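Sobre nós

Orkik
Cinema mudo, restauro e acompanhamento musical

Quem somos

A Orkik é uma pequena empresa que trabalha com filmes mudos. Fazemos duas coisas principais: a limpeza e a digitalização de cópias antigas em película, e a organização de sessões com música ao vivo em cidades onde normalmente não existe uma cinemateca. Temos a nossa oficina em Brerevach e uma sala de projeção em Bollotura, que fica a duas horas de caminho pela estrada velha.

Escrevo este texto em português porque uma parte grande dos nossos clientes está em Portugal e no Brasil. O português não é a minha língua materna. Aprendi-o já adulta, primeiro com legendas e depois com pessoas, e peço aos leitores que me escrevam quando encontrarem um erro. Já recebi algumas correções, e todas foram feitas.

Como começámos

A empresa nasceu de uma coleção. O laboratório Mulder, que revelava película a preto e branco, fechou as portas e deixou um armazém com latas de filme sem inventário. Muitas dessas latas continham apenas publicidade local e atualidades, mas entre elas havia também comédias curtas, melodramas incompletos e vários rolos de viagens que ainda hoje não conseguimos identificar. Comprámos o conjunto inteiro, com as prateleiras e com a mesa de enrolar, e durante o primeiro ano quase não fizemos outra coisa senão abrir latas e escrever fichas.

O inventário do fundo Mulder tem agora 3228 entradas. Uma entrada não corresponde sempre a um filme. Às vezes é um rolo, às vezes um fragmento colado no fim de outro título, e às vezes são só os intertítulos, guardados à parte para serem traduzidos. O trabalho de reunir os pedaços é lento e nem sempre chega a um resultado. Preferimos dizer a um festival que o segundo rolo está perdido do que mostrar uma montagem que ninguém viu na época.

O restauro

Recebemos película de 35 mm, de 16 mm e de 9,5 mm. Não recebemos nitrato em decomposição avançada. Para estes casos indicamos ao proprietário um arquivo que tenha cofres próprios e pedimos que não tente enviar nada pelo correio.

Quando uma cópia entra na oficina, começamos por medir o encolhimento e por verificar as perfurações e as colagens. As colagens antigas são refeitas à mão. Só depois disso o filme é limpo e passa para o scanner. Trabalhamos em 4K quando o estado da cópia o justifica, e em 2K nos outros casos, e explicamos sempre ao cliente qual foi a escolha.

Na parte digital somos conservadores. Estabilizamos a imagem quando o tremor vem do encolhimento da película, mas não quando vem do operador que rodava a manivela. Retiramos riscos que foram causados pela projeção. O grão fica. As tintagens e viragens são reproduzidas a partir da própria cópia, se ela as conserva, ou a partir das indicações escritas no início dos rolos. Se não há nenhuma destas fontes, deixamos o filme a preto e branco e escrevemos isso no relatório.

A questão da velocidade merece umas palavras, pois é a que provoca mais discussões com os programadores. Não existe uma velocidade correta para todo o cinema mudo. Uma comédia podia ser filmada devagar para ser projetada depressa, e um drama do mesmo estúdio podia ter outra intenção. Fazemos testes, ouvimos as pessoas que vão tocar, e decidimos título por título. No ficheiro final a velocidade escolhida está sempre indicada, para que outro técnico possa discordar de nós com conhecimento.

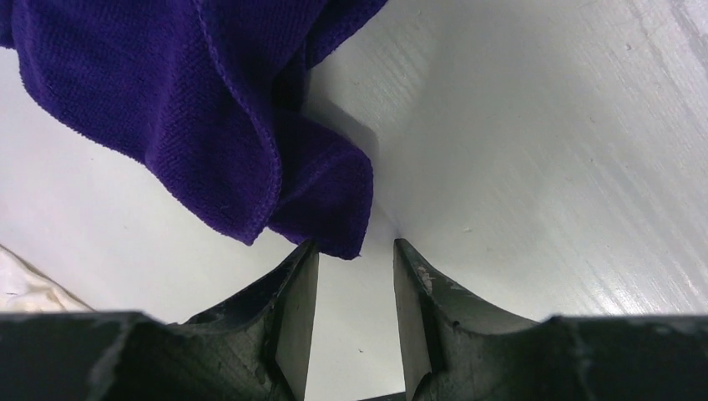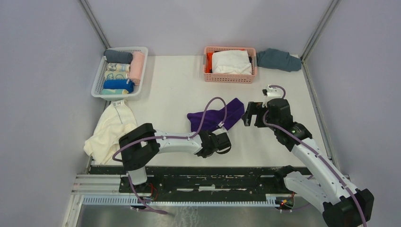 Os intertítulos

Traduzimos intertítulos do francês, do alemão, do dinamarquês e do russo. Parece um trabalho simples, porque as frases são curtas, mas é talvez a parte onde gastamos mais tempo. Um intertítulo tem de ser lido num certo número de segundos, e o português precisa muitas vezes de mais palavras do que o original. Além disso, os textos da época tinham um humor que envelheceu mal, ou faziam referência a canções que o público conhecia de cor.

A nossa regra é não modernizar. Se uma personagem fala com cerimónia, fala com cerimónia também na tradução. Preparamos versões separadas para Portugal e para o Brasil, com revisão por falantes de cada país. Nas cópias de exibição a tradução aparece por baixo do intertítulo original, que fica visível. Só refazemos o cartão completo quando o original se perdeu, e neste caso colocamos um pequeno sinal no canto para que o espectador saiba que aquele cartão é nosso.

As sessões com música

A sala de Bollotura era um antigo salão de baile e tem lugar para 400 pessoas. O balcão range, e os músicos já aprenderam a contar com isso. Temos um piano vertical, um harmónio e uma pequena coleção de instrumentos de percussão para os efeitos: buzinas, apitos, cascos de cavalo, uma folha de metal para a tempestade.

A temporada começa no outono e vai até à primavera. Em agosto a sala está fechada e levamos o projetor para fora, para praças, pátios de escolas e uma vez para um campo de futebol onde o vento quase nos levou o ecrã. Estas sessões ao ar livre são gratuitas para o público. O município que nos convida paga o transporte, os músicos e a licença de exibição.

Não temos uma doutrina sobre o acompanhamento. Quando existe uma partitura de época, estudamo-la e tentamos usá-la, nem que seja em redução para piano. Quando não existe, os músicos improvisam ou compõem. Já tivemos um melodrama italiano acompanhado só por violoncelo, e uma parte do público gostou muito e outra parte saiu ao intervalo. Pedimos só uma coisa aos músicos convidados, que vejam o filme inteiro antes de tocar, e mais do que uma vez.

O que programamos

Muitas pessoas chegam ao cinema mudo por três ou quatro comediantes famosos. É uma boa porta, e nós também a usamos. Mas tentamos que cada temporada tenha títulos que não aparecem nas listas habituais: filmes escandinavos de antes da guerra, comédias com atrizes que hoje estão esquecidas, filmes de montanha, documentários industriais. Mostramos também fragmentos. Um filme de que só restam doze minutos pode ter doze minutos muito bons, e não vejo razão para o deixar na lata à espera de um milagre.

Antes de cada sessão há uma apresentação curta. Depois há conversa, para quem quiser ficar. As folhas de sala são escritas por nós e podem ser descarregadas na página de cada temporada. Se as quiser usar numa aula ou num cineclube, pode fazê-lo sem pedir autorização, e agradecemos que indique de onde vieram.

Para escolas e cineclubes

Emprestamos um conjunto de curtas-metragens em ficheiro digital, com intertítulos em português, a escolas e cineclubes sem fins lucrativos. O conjunto vem com uma faixa de piano gravada, e vem também sem música, para as turmas que queiram fazer o seu próprio acompanhamento. Recomendo muito esta segunda opção. As crianças mais novas percebem depressa que uma mesma cena de perseguição pode ser cómica ou assustadora conforme aquilo que se toca.

Duas vezes por ano organizamos na oficina um curso prático de manuseamento de película. É dirigido a bibliotecários, arquivistas municipais e colecionadores particulares. Os participantes aprendem a reconhecer os suportes, a medir, a enrolar e a fazer uma colagem. O curso é dado em inglês e em português, e as turmas são pequenas de propósito, já que só temos duas mesas de enrolar.

Se tem filmes em casa

Recebemos muitas mensagens de pessoas que encontraram latas num sótão ou numa arrecadação. Se é o seu caso, por favor não desenrole o filme e não tente projetá-lo. Escreva-nos com uma fotografia da lata, da etiqueta e, se for possível, da margem da película, onde costuma haver marcas do fabricante. Se sentir um cheiro forte a vinagre, separe essa lata das outras e guarde-a num lugar fresco.

A primeira avaliação não tem custo. Se o filme tiver interesse para um arquivo público, ajudamos a fazer o contacto, e o proprietário decide livremente se quer doar, depositar ou ficar com ele. Os filmes de família são tratados com o mesmo cuidado que os outros, e não são mostrados a ninguém sem autorização escrita.

Contactos e visitas

A oficina de Brerevach pode ser visitada por marcação. Não temos elevador, e a escada para a sala do scanner é estreita. A sala de Bollotura tem entrada sem degraus pelo lado do jardim. Respondemos às mensagens em português, inglês e alemão, normalmente na mesma semana, mas durante a preparação da temporada pode demorar um pouco mais.

Texto atualizado em 11 de março de 2025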